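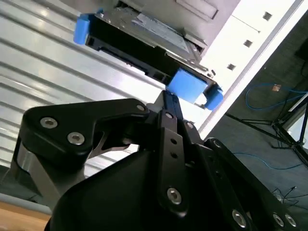
Started by Rukhsana Jafri | Local Government > Grants and Transfers | November

Raltus Shire has been told its second road maintenance instalment will be held until the acquittal for the first is signed off. The letter cites clause 134 of the funding agreement. My reading is that 134 lets the state withhold 20 per cent of the instalment, not all of it. Has any other council had the full amount held?

s_satti
Yes, Boateng, last financial year. The 20 per cent cap applies where the acquittal is late. If it was lodged on time but queried, the department treats the instalment as not yet due, and the cap never comes into it.

Rukhsana Jafri
Ours was lodged on time. The query concerns plant hire coded to the wrong program.

junaid_m
Then I disagree with Satti. A coding query is a variance under schedule 2, and schedule 2 has its own process. Payment continues while the variance is sorted out. Ask them in writing which provision they rely on.
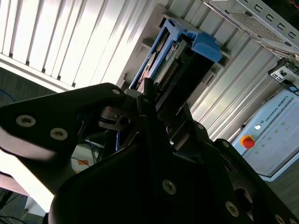 Page 2: Cash flow while the instalment is held

Usa Rungrueang
Whoever is right about the clause, a shire of 2000 ratepayers can't carry a road crew for a quarter on reserves. Check whether your reserves are tied before you draw on them. Ours mostly were.

s_satti
Junaid, schedule 2 was amended. Payment continues "at the discretion of the delegate" – the old wording had "shall". Boateng argued your point and lost.

junaid_m
The amendment covers agreements signed after it took effect. Raltus may still be on the old form. Rukhsana, what's the version number in the footer?
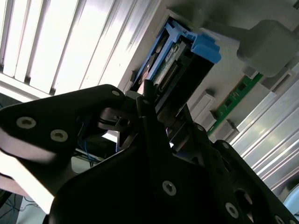

Drive caddy and gripper

Rukhsana Jafri
Footer says version 2, so the old wording. I'll put the question to the delegate in writing and post the reply.

s_satti
Fair enough, version 2 does have "shall". I'd still expect them to argue it.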